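About Lomimwood

Home / About us / Sets for hire / Sort Saturdays / Schools / Contact

Who we are

Lomimwood is a building brick library. You borrow big chunky bricks from us, you build things, you bring them back, we check them and sort them and they go out again to the next family. That's the whole business. Small shop unit, two back rooms, one sink.

Started by Toshiko Furukawa and Shona Henare in Toshiko's garage, with three tubs of hand-me-down bricks that her sister was going to throw out. Shona's kids had outgrown theirs too. Put the two piles together and there was enough for a playgroup. The playgroup told another playgroup. By that July we had a waiting list and no more garage.

Now we have 155 sets on the shelf and 17 schools and daycares who borrow from us all year. Plus families, plus two libraries, plus a dentist who wants something in the waiting room that isn't a magazine.

We deal in the large kind only. Toddler size. People ask about the small ones every week – sorry, no, we don't have the space or the eyesight.

What we do all day

Mostly sort. A set comes back and it is never in the order it went out in. Green in with red, arches at the bottom, one sock. So everything gets tipped out on the counter and somebody goes through it by color, bins at the back, loose stuff in front.

We don't rush the tipping out. If you dump a tub from high up the bricks bounce off the counter and go under the shelving, and Tatsuya has to get the broom handle. Low and slow. Then spread with a flat hand so you can see everything, including the ones that landed upside down.
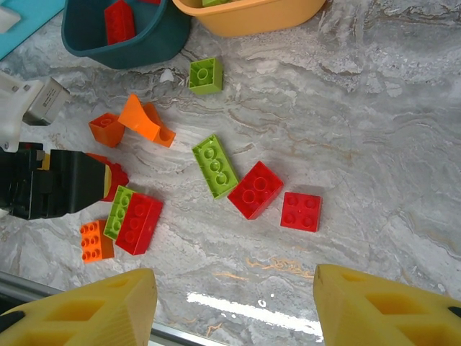

Photo: Lomimwood

Upside down is good, by the way. The hollow side is where the trouble is. Crumbs, sand, dried yogurt, glitter. The tubes inside hold on to all of it and a quick wipe over the studs won't touch it. New people always wipe the tops. After a week with us you turn every brick over without thinking.

The order of things, if you're curious:

Tip out on the counter
Turn over, look inside, dirty ones to the sink tub
Clean ones to their color bin
Odd shapes (arches, slopes, ramps) looked at separately for cracks
Count against the set card
Air dry overnight on the rack, lids off
Pack, label, shelf

Washing is warm water, plain dish soap and a bottle brush. We tried the dishwasher for a while. It was fine for the plain bricks and not so fine for anything with a printed face on it, we had a whole farm set come out with no eyes. Back to the brush.

Drying takes longer than you'd think. Water sits in those tubes for ages. If a set smells a bit musty when you get it then somebody packed too early and we want to hear about it, please, we'll swap it the same day.

Why the curved pieces get their own step

They're what breaks. Kids stand on them, or they use them as a hammer, and the thin end of a slope goes first. A chipped edge on a slope is sharp in a way a chipped corner on a square brick mostly isn't. So each one gets a thumb run along the edge. Any doubt, it's out.

They're also what gets lost. You can build a tower with one square brick missing. A bridge with one arch missing is just two posts. Keep an eye on the arches! If you find one behind the couch six months later, drop it in the mailbox slot at the front, no note needed, we'll know what it is.

The people

Toshiko Furukawa – co-founder. Runs the bookings, the van and the money. Used to teach kindergarten and still claps twice when she wants quiet.

Shona Henare – co-founder. Puts the sets together. If you borrowed the harbor set or the one with all the bridges, that was hers. Decides what we buy and what we stop buying.

Tatsuya Uchida – washing, repairs, shelving. Built the drying rack out of an old shoe display. Also drives the van when Toshiko is at a school.

Sibel Coşkun – school visits and Sort Saturdays. Speaks Turkish, English and pretty good three-year-old. Email Sibel first for anything to do with a class.

Shigeru Tanabe – comes in two mornings a week and does nothing but count. Retired from a print shop. His set cards are the neatest things in the building.

Sort Saturdays

Once a month we open the counter to kids and let them do the sorting with us. Started as a way to get through a backlog, if we're telling the truth, but it turned into the thing people know us for.

We keep it small, 11 kids at a time, grown-up stays in the room. Ages two to six or so. Green, orange and red for the little ones – three colors is plenty, and they can see at a glance what's left. Older ones get a harder mix, or they sort by shape and ignore color completely, and that gets loud.

There are no prizes or timers. We had a timer once. Tears.

What happens every single time is that somebody starts building in the middle of sorting. We let them. The pile isn't going anywhere. Sibel's only rule is that what you build you also take apart, and she's pretty strict about that one.
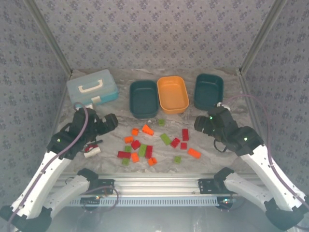
Green, orange and red, trays still empty.

We use shallow trays for the kids instead of deep tubs. Deep tub, they drop the brick in and it's gone, out of mind. Shallow tray, they can see what they put in, and they notice when a red one is lying in with the greens. Half the time it's another kid who notices. Then there's a discussion.

The trays don't all match the brick colors on purpose. Well – it was an accident at first, it was what we had. Then Shona saw that the kids had to agree among themselves which tray was for what, and you'd hear four-year-olds negotiating. So we kept it that way. First brick in decides it, usually.

Parents ask if they should help. Hands in pockets for the first ten minutes is our advice. After that suit yourself.

Schools and daycares

The yearly plan gets you a fresh set every half term. We deliver, we pick up, we count. You don't have to wash anything and you don't have to sort anything, though if the class wants to have a go at sorting before pickup day we won't say no.

Each school set holds 300 pieces unless you ask for a smaller one. Comes in two lidded crates with a set card taped inside the lid. The card says what was in there when it left us. Please don't throw out the card, please please, Shigeru writes them by hand.

Missing pieces: we allow for a few. It's bricks and small children, we know how it goes. Only if a whole handful is gone do we send a note, and even then it's usually just "can you check the sand table".

We also do a visit if you want one. Sibel brings a mixed tub, spreads it out on whatever flat surface you've got and the group sorts it together. Takes under an hour. Tables are better than carpet. Carpet eats the small ones.

A bit about the counter

People comment on the counter so it gets its own paragraph. Gray and white marble pattern, a bit of veining. Toshiko picked it for cleaning and because bright bricks show up on it from across the room. We had dark green worktops in the garage days and you would not believe how many green bricks went home in the wrong set.

If you're setting up a play table at home, that's the one tip we'd give. Pale top. Doesn't have to be fancy, a plain sheet will do it.

And leave a clear patch. Don't spread bricks right to every edge, keep one side open so there's somewhere to build or to slide the next handful to. Pile on one side, bins along the back, open space in front of the person doing it.
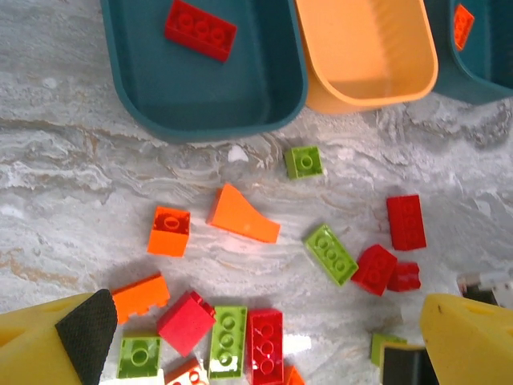 The other thing is knowing when to stop. A half-done sort is fine. We leave plenty of them overnight with a tea towel over the top and nobody has come to harm. At home, one or two bricks in each bin and then off to lunch is a perfectly good session for a two year old. Come back to it or don't.

We get emails from parents worried their kid "won't finish". They're two. Put the lid on.

What we buy, what we take

We buy secondhand where we can and new where we have to, mostly slopes and arches since those wear out quickest. Donations very welcome – big bricks only, any color, dirty is OK, we have the sink. What we can't take:

Small bricks
Anything with a battery
Chewed ones (we can tell)
Foam blocks, they don't wash

Bins and trays, yes! Always short of bins. Plain plastic ones with rounded corners are best, easier to wipe out and easier on little fingers.

Broken bricks go in the box under the sink, and when it's full Tatsuya takes it to the plastics people. Please don't put them in with your returns hoping we won't notice. Shigeru notices.

Visiting

Shop's open Tuesday to Friday mornings, and the Saturday of Sort Saturday. Ring the bell hard, the sink is noisy. Street parking out front, strollers come in by the side door, it's wider. Bathroom with a changing table through the back, mind the crates.

Returns any time we're open, or leave the crates in the covered bit by the side door if you've emailed first. If you havent emailed they may sit there all weekend.

Prices and the full list of sets are on the Sets for hire page. For classes and visits go to Schools. For everything else, the Contact page, Toshiko answers within a day or so, longer if the van is out.

Page last updated April 14, 2024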